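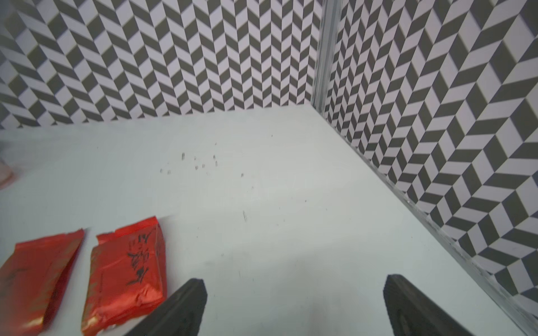 February, late shift. Towline work on the Pirnow model again. Hull is the harbor tug, twin screw, the one we cut down from the old lines drawing because the skeg in the first version was plain wrong. Ballasted her this morning, trim still a hair by the stern but I'm leaving it. Marked the draft on both sides with the paint pen and got the port one crooked. Want the deck stripes redone before the pull tests, something bold like the black and white zigzag on the two walls around the white table, big enough to read heel off video from the far end of the tank. Thin lines vanish as soon as there's spray. Tape first, paint later if it works.

Bollard pull, first set. Started at low revs and stepped up. Line to the load cell, load cell to the post, same as before. Zero drifted between runs so I re-zeroed every time and wrote it in the margin of the run sheet. Run 6 is no good, line snagged on the aft bitt. Don't use it. Everything after that looks clean.

Port shaft noisy above half throttle. Thought it was the stuffing tube, repacked it, same noise. Then thought coupling. Took the coupling off and there's a flat worn on the shaft where the set screw bites, so it walks a little and chatters. Filed it square, new screw, threadlock. Quieter. Not silent. Need a new shaft really - the Brinik one is the right diameter but long, would have to be cut and re-threaded. Ask before cutting, it was bought for the ferry model.

Props: the pair from Guimarães finally came. Nice castings, a bit rough at the blade roots. Cleaned up with a needle file, balanced on the knife edges. Starboard one heavy on one blade, took off a little at a time from the back face. Do NOT swap them when refitting, they are handed and the boss marks are very faint. Scratched P and S on the hubs.

Nozzle clearance is the next problem. With the new props the tips are closer than I like, fine when she's sitting still but at full revs I think the shaft whips enough to touch. There's a bright ring on the inside of the port nozzle. Either that's from today or it was there allready and I never looked. Options are shave the tips or shim the nozzle. Would sooner shim, can undo it.

Prolotix logger: dropped out twice. Both times when the servo for the tow hook release fired. Shared ground I bet. Moved the logger to its own battery and ran the hook over and over on the bench, no dropouts. Sample rate is set to 1000 now, was 166 from the seakeeping job, whoever uses it next check this first. The old files at the low rate are okay for averages but useless for the snatch loads.

Hook release itself works. A bit slow under load, the pin drags. Polished the pin, dab of silicone grease. Better. Try a stronger spring.

Rudders - linkage has slop, both sides. Max angle measured 27 to port and less to starboard, so horn isn't centered on the servo. Recenter before any turning trials or the numbers wil be junk.

To do
shim port nozzle, check for touching by hand
recenter rudder horn
tape stripes on deck, test video from far end
ask re Brinik shaft
redo run 6
spring for hook
charge both batteries, label the logger one

Model is on the stand with the hatch off to dry out. Some water in the bilge aft, maybe a cupful, came in past the port tube I think. Leave the hatch off overnight. Tank lights out, carriage power off at the wall.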